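The last good kitchen in Horgan

Horgan, 2026-02-12

Five o'clock and the light's already going. I'm standing on a porch at the top of Kotel Road with a bag of wet boots in one hand and a key that doesn't fit in the other. Wrong house. The right house is two doors down, pale green, same porch, same steps. They're all the same up here. That's sort of the point.

Horgan was a mill town. Then it wasn't. Then for a long stretch it was a place you drove through on the way to the lake, and you maybe stopped for gas. Population now: 2717, going by the sign, and the sign is old. What it has left is houses. Small ones, built fast for mill families, four rooms and a porch. And in a lot of them, the kitchens have never been touched.

Which is why I'm here. People have started driving up to look at kitchens.

It began with one. The house at 66 Kotel Road came up for sale last May, and somebody posted the listing, and the kitchen went everywhere. Built-in bench. Bread drawer with a tin lining. A pantry you step down into, cold as a cave even in summer. No island, no bar stools, nowhere to put a television. It sold fast. Then the one next to it sold, and by fall there was a tour.

The tour is run out of the Skestetti bakery, and it's a loose sort of thing. You put your name on a list by the register. You get a coffee and a map. Whoever is home and feels like it leaves the porch light on, and you knock. I did nine houses in a weekend and was fed in seven of them. Soup mostly. One very good plum cake.

What you notice after three or four is how little walking there is. Sink, stove, table, all of it inside a couple of steps. These rooms were drawn up for one tired person getting a meal on in a hurry. Everything you need for bread is by the bread drawer. Everything for coffee is over the stove. Cabinets go right up to the ceiling, and the stuff you use once a year goes up there and stays there.

And the doors! Every owner I met wanted to talk about cabinet doors. Whether to paint. Whether to strip. One woman had spent a winter taking six coats off hers and said she would not do it again for money. Her neighbor painted his yellow in an afternoon and is perfectly happy. There is some bad feeling about the yellow.
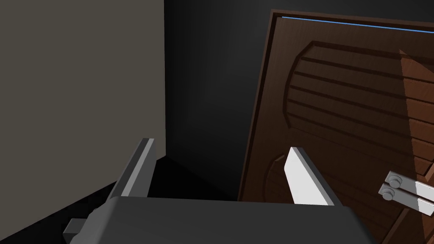
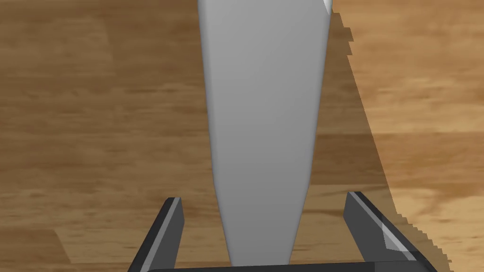
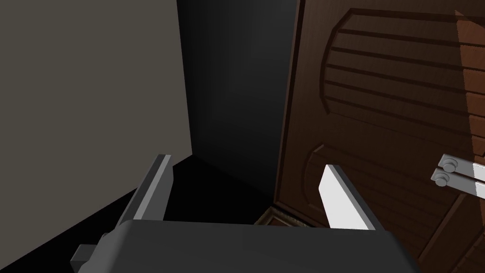
A brown wood-grain cabinet door standing at an angle (first picture, computer rendering).

The wood camp has the numbers, I think. Brown wood, raised border, let the grain show. You hear it at the bakery and you hear it at the Celel, the one bar in town, where I was told over a beer that paint is "for fences". The paint camp says it's a dark little valley and you need all the light you can get. Having been there in Febuary I'm with the paint camp. Quietly.

The money question comes up, of course. A plain four-room house here went for very little ten years ago. It doesn't now. Some of the people who grew up in these kitchens can't buy one, and they'll tell you so, over the soup. The new owners know it too. A few of them have gone at it carefully, keeping the bench, keeping the pantry, fixing the plumbing and leaving the rest alone. Others have knocked through. You can tell from the street – the big window at the back, the dumpster out front.

I asked at one of the knocked-through places if I could see it. Very nice people. Very nice kitchen. Could have been anywhere. They had kept the bread drawer as a kind of souvenir, screwed to the wall in the hallway, with mail in it.

My last stop was the smallest. One window, stove under it, table that folds down off the wall. The owner has lived in it all her life and wanted to know what all the fuss was. She'd change the lot tomorow, she said. She'd have a dishwasher. Then she showed me how the flour bin tips out on its own hinge, and showed me again, and made me try it.

If you go: the list at Skestetti's opens Saturday-morning early and fills up, so call ahead. The full map is $5. Rooms over the Celel are plain and warm and the stairs are steep. Bring shoes that slip off, you'll be in and out of them all day. Route 398 gets icy past the bridge, and there's no gas after Horgan untill the lake.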